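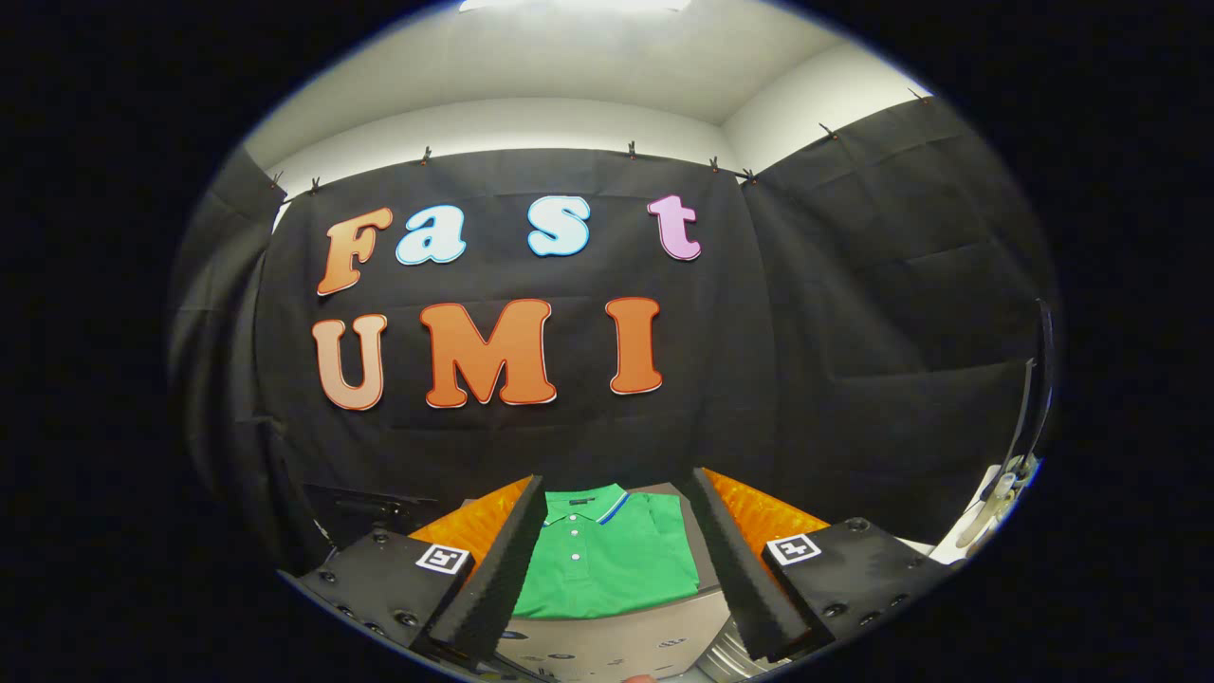 Blick der Greiferkamera, Tisch mit gefaltetem Poloshirt, dahinter der schwarze Vorhang mit dem Schriftzug

Samstag, Werkstatt, Kursprojekt Nonden

Tsung-han will bis zur Vorführung 52 Durchgänge mit Hemden zusammenhaben. Ich glaube nicht daran. Letzte Woche haben wir 50 geplant und die Hälfte war unbrauchbar, meistens war ein Marker verdeckt oder jemand hat die Hand zu schnell gedreht.

Zum Schriftzug: FAST UMI in Orange, Hellblau und Rosa vor Schwarz sieht nett aus. Frage an alle, ob das Modell sich am Ende am Hemd orientiert oder an den Buchstaben. Heidrun Rüegg meint, der Hintergrund helfe der Lokalisierung. Kann sein. Getestet hat es bei uns keiner, also vier Durchgänge ohne Buchstaben aufnehmen und vergleichen - vorher schreibe ich das nicht in den Bericht.

Orange Glanzfolien links und rechts vom Shirt: spiegeln. Vorschlag Yau, matt abkleben. Noch offen.

Schaumstoff auf den Fingern greift Baumwolle gut, beim Kragen bin ich skeptisch. Der Streifenkragen ist dicker als der Rest und wir haben bisher nur dieses eine grüne Polo richtig geübt. Gefaltet hinlegen und anheben ist ausserdem noch kein Falten, das bitte im Poster nicht vermischen.

Schrauben an den Platten beider Finger nachziehen, vor jedem Block.

Erfolgsquote aus dem Entwurf gestrichen, die stammte aus einem einzigen Nachmittag.

Nächstes Mal: anderes Hemd, andere Farbe, gleicher Tisch. Tsung-han bringt zwei mit.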